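**Natine hand-held gripper pair** – data sheet and ordering notes, revised 11/10/2022

The Natine pair is a set of two hand-held grippers for recording two-handed bench tasks. The operator holds one in each hand and works as normal. Jaw position is logged on both sides against a shared clock.

## Specification

- Jaw opening: 96 mm
- Logging rate: 100 Hz
- Connection: one cable per gripper
- Spare finger sets: 3 per kit
- Operator: seated or standing

Calibrate after every finger change. Close the jaws fully, hold, then open to the stop. The Stakska logging software rejects a session if this step is missing.

## In use

Small wooden parts are a fair test of the jaws – thin edges, little to hold. Route each cable back past the wrist and leave some slack.
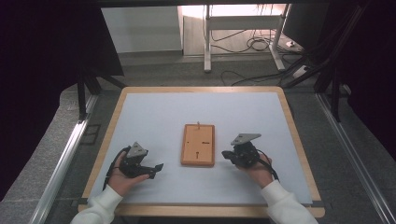
Finger pads at wide opening, nothing held:

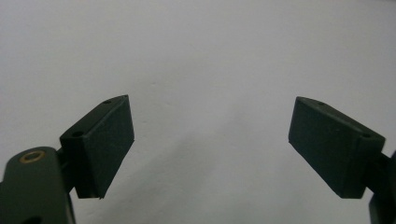
## Ordering and service

Kits are assembled by Ursu and shipped from Skondale. Pads are sold in matched pairs only. Return a gripper for service after 50 hours of recording if the jaws no longer close evenly. Technical questions go to Tayla Kingi, orders and returns to Virgil Văduva. Prices on request.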